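The Quiet Thrill of a Well-Kept Fish Case

By Nandi Mathebula

Get to Mokgethi before the lunch crowd and you'll catch my favorite show in the neighborhood: somebody putting the salmon in order!

I mean it. The shop is small, with 65 feet of refrigerated shelving in all, and by mid-morning shoppers have dug through every inch of it. Flat packs slide over each other. Skinny snack sticks wander. Quang Ung, who runs the chilled section, resets the whole thing up to nine times a day, and he has real opinions on how it should go.

"Fillets lie flat, fish facing up," he told me. "You want to see the color and the lines of fat. Sticks go behind, where a hand can still reach them."

He works by feel, one palm holding the pile steady while the other squares the edges (try it one-handed and the slick plastic shoots off like a bar of soap). Meat gets its own stretch of shelf, well away from the fish. Then he wipes the front rail and moves on to the cheese.

I tried it at home with my own fridge drawer that night. It took me 80 minutes, and I found mustard I'd bought in January.

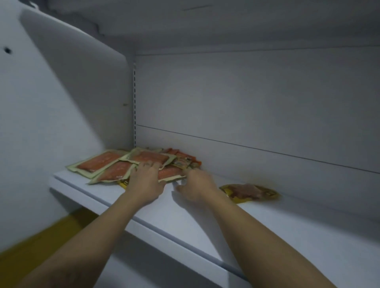
Hands on the salmon, with a yellow-bordered pack of sliced meat off to the right.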